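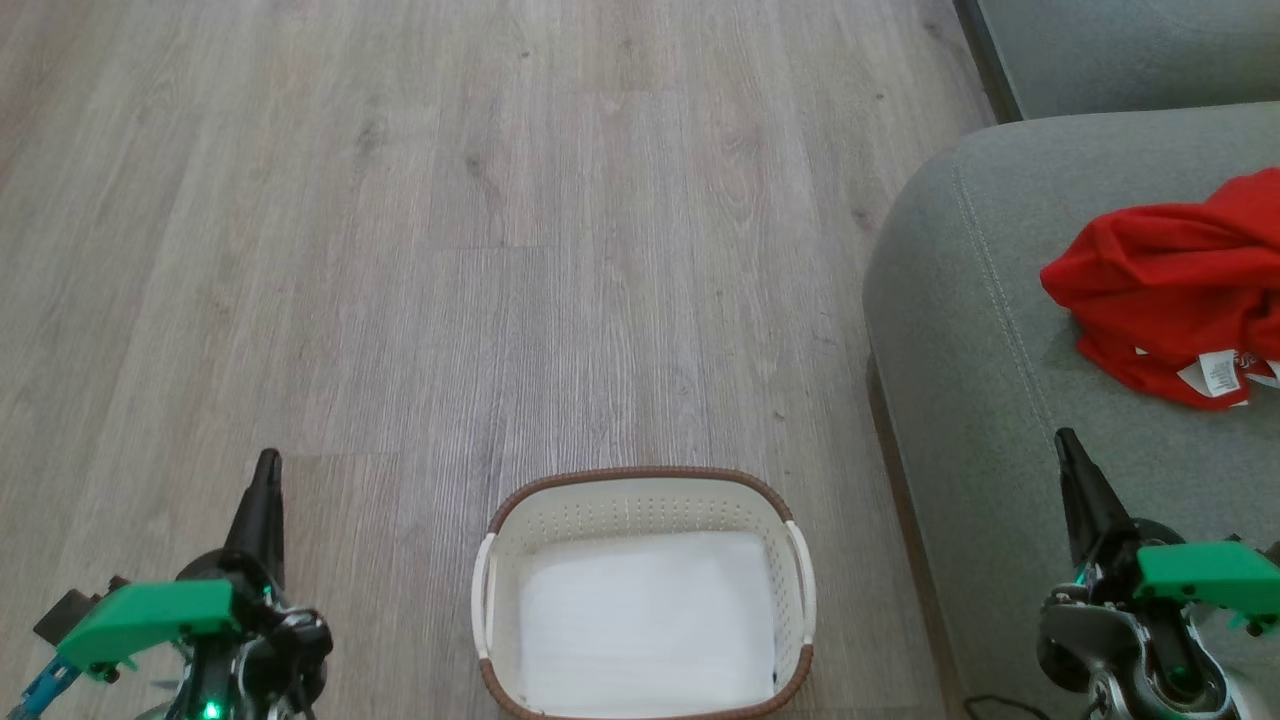

Leerer Wäschekorb neben dem Sofa, darauf ein rotes Kleidungsstück.

Der Schichtplan, den keiner unterschreibt

28/02/2019 · 18 Kommentare · Teilen

Wenn ein Unternehmen ankündigt, seinen Beschäftigten mehr Freiheit zu geben, lohnt ein Blick auf den Anhang. Beim Logistiker Whitlock umfasst er 21 Seiten und heißt »Rahmenvereinbarung zur selbstbestimmten Schichtwahl«. Im Vorwort kommt das Wort Vertrauen in beinahe jedem Absatz vor. Ab Seite zwei geht es um Fristen.

Seit Oktober gilt die Vereinbarung im Lager Watolwood, einem Standort mit 300 Beschäftigten. Feste Schichten gibt es dort nur noch für die Technik und die Pforte. Alle anderen tragen sich in einer App ein, die der Anbieter Kerine liefert. Die Woche wird freigeschaltet, man wählt seine Zeiten, das System bestätigt. So steht es in der Broschüre, und so wird es auch auf den Podien erzählt, auf denen Whitlock seither gern gesehen ist.

Oldřich Danko arbeitet in der Kommissionierung und sitzt im Betriebsrat. Er hat gegen die Vereinbarung gestimmt und blieb damit in der Minderheit. »Ich kann wählen, was noch da ist«, sagt er. »Wer Kinder hat und am Abend nicht sofort aufs Telefon schaut, bekommt die Spätschicht. Vorher hat mir das der Schichtleiter gesagt, und mit dem konnte ich streiten.«

Die Geschäftsführung sieht das naturgemäß anders. Sie verweist auf eine interne Befragung, nach der eine deutliche Mehrheit mit dem neuen Modell zufrieden sei. Die Fragen durften wir lesen. Eine davon lautet: »Schätzen Sie es, Ihre Arbeitszeit mitgestalten zu können?« Wer darauf mit Nein antwortet, muss schon sehr schlechte Laune haben. Danach, ob jemand die gewünschten Schichten auch bekommt, wurde nicht gefragt. Die Auswertung besorgte die Beratungsfirma Flemoron, die das Modell zuvor mit entworfen hatte. Einen Interessenkonflikt mag man dort auf Nachfrage nicht erkennen. 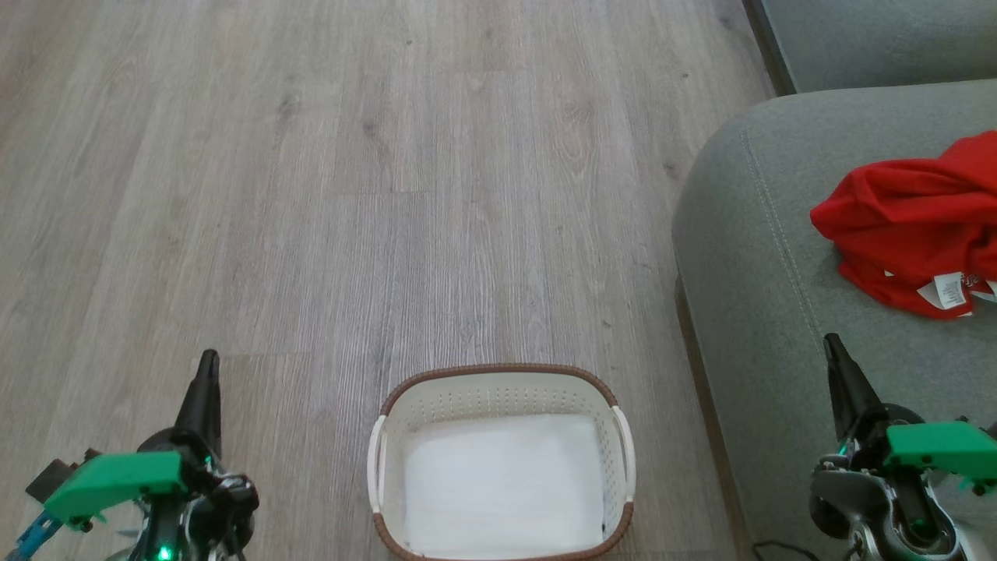

Juristisch ist die Sache unbequemer, als der freundliche Ton vermuten lässt. Der Betriebsrat bestimmt in Deutschland bei Beginn und Ende der täglichen Arbeitszeit mit. Eine Betriebsvereinbarung kann Regeln festlegen, nach denen Pläne entstehen. Ob es aber genügt, diese Regeln grob zu umreißen und den Rest einer Software zu überlassen, deren Gewichtung niemand im Betrieb vollständig kennt — darüber lässt sich streiten, und vermutlich wird es eines Tages auch getan. Kerine nennt die Berechnung ein Geschäftsgeheimnis. Der Betriebsrat hat eine Zusammenfassung erhalten. Sie passt auf eine Seite, und Danko sagt, er habe sie viermal gelesen und wisse immer noch nicht, was ein »Verlässlichkeitswert« sei.

Dieser Wert taucht in der Vereinbarung selbst genau einmal auf, in einer Fußnote. Er soll »bei gleichrangigen Wünschen berücksichtigt werden«. Ob Krankheitstage hineinspielen, beantwortet die Personalabteilung schriftlich so: Eine Benachteiligung sei nicht vorgesehen. Das mag stimmen. Vorgesehen ist eben ein dehnbares Wort, und eine Beschwerdestelle, die den Wert im Einzelfall nachrechnen könnte, existiert bisher nur als Absicht.

Man muss den alten Zuständen nicht nachtrauern. Auch der Schichtleiter mit dem Bleistift hatte seine Lieblinge, und manche in Watolwood sind froh, dass sie ihn nicht mehr um einen freien Vormittag bitten müssen. Eine Kollegin von Danko tauscht ihre Schichten inzwischen mit zwei Klicks und möchte nichts anderes mehr. Nur arbeitet sie Teilzeit, ohne Zuschläge und ohne weiten Anfahrtsweg.

Im Frühjahr soll das Modell überprüft werden. Den Auftrag dafür erhält nach Auskunft des Unternehmens wieder Flemoron. Danko hat beantragt, einen eigenen Sachverständigen hinzuzuziehen, und wartet auf Antwort.

Kontakt · Impressum · © 2019 Alle Rechte vorbehalten · Nach oben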